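4.3. Sesión de demostración durante la jornada de puertas abiertas

La tercera recogida de observaciones se hizo coincidir con la jornada de puertas abiertas del centro de simulación quirúrgica Flellden, celebrada el 2018-01-06. A diferencia de las dos sesiones anteriores, reservadas a cirujanos en formación, en esta el público circulaba por la sala y podía hacer preguntas al operador mientras trabajaba. Nos interesaba saber si un asistente sin experiencia clínica era capaz de seguir una tarea de sutura teleoperada y en qué momentos perdía el hilo de la explicación.

La demostración se repitió seis veces a lo largo del día, siempre a cargo del mismo operador, Jihad Haddadin. Cada pase constaba de una introducción oral, una sutura sobre tejido simulado con sangre en el campo y un turno de preguntas. Se registraron 188 asistentes, de los cuales 54 aceptaron rellenar el cuestionario de salida. El resto se limitó a firmar la hoja de entrada, por lo que no disponemos de datos sobre su formación ni sobre su edad.

Los visitantes seguían el trabajo desde dos puntos. Un grupo se colocaba junto a la consola y veía las manos del operador; el otro permanecía frente a un monitor de pared con la imagen del campo. Ambos grupos se intercambiaban a mitad del pase. La explicación fue la misma en los dos puestos y siguió el guion elaborado para el protocolo Lollow, con las modificaciones que se detallan en el apartado 3.2.
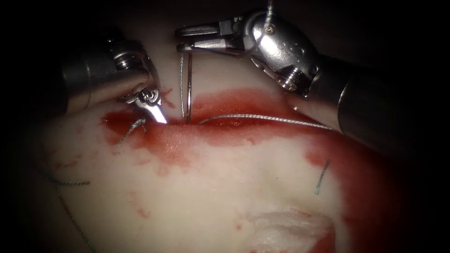

Figura 7. Sutura teleoperada sobre tejido simulado.

Las preguntas del público se anotaron en papel y se clasificaron después en tres categorías: instrumental, tejido y control del operador. La categoría más numerosa fue la primera. Muchos asistentes daban por supuesto que los dos brazos llevaban la misma herramienta y pidieron que se aclarara la diferencia entre el portaagujas de la izquierda, de puntas finas y cerradas, y la pinza de la derecha, de mordazas planas y rectangulares (figura 7). También preguntaron por la aguja curva situada bajo la pinza, que varios describieron en el cuestionario como «un gancho» o «un anzuelo». En los pases de la tarde el operador nombró cada instrumento antes de empezar y las preguntas de este tipo disminuyeron.

La sangre simulada recibió una atención que no habíamos previsto. El guion la mencionaba en una sola frase, como elemento que dificulta la localización de la incisión. Los asistentes, en cambio, quisieron saber de qué estaba hecha, si el operador la aspiraba y si en una intervención real habría más o menos cantidad. Dos personas abandonaron el puesto del monitor y volvieron al de la consola, desde donde el campo no se veía con detalle. En la versión revisada del guion se avisa de su presencia antes de encender el monitor.

Respecto al control, la confusión más frecuente fue atribuir autonomía al sistema. De los cuestionarios recogidos, casi la mitad contenía alguna expresión en la que el robot «decide» o «sabe» dónde poner el punto. El error aparecía sobre todo entre quienes habían empezado por el monitor, aunque el tamaño de la muestra no permite afirmar que el orden de los puestos fuera la causa. En marzo se llevará a cabo una nueva sesión en la sede de Cilau con el orden asignado por sorteo.

Conviene señalar dos limitaciones. La primera es que el operador respondía mientras suturaba, y en varios pases interrumpió el movimiento para atender a un visitante. Los tiempos de ejecución de esta sesión no son, por tanto, comparables con los de las sesiones 1 y 2, y se han excluido del análisis del apartado 5. La segunda afecta al registro: las anotaciones en papel recogen la pregunta, pero no el instante de la tarea en que se formuló. Para la sesión siguiente se ha preparado una plantilla en la aplicación Hao que guarda la hora de cada entrada y el puesto desde el que se hace.

Los cuestionarios y el guion, en sus dos versiones, se incluyen en el anexo B.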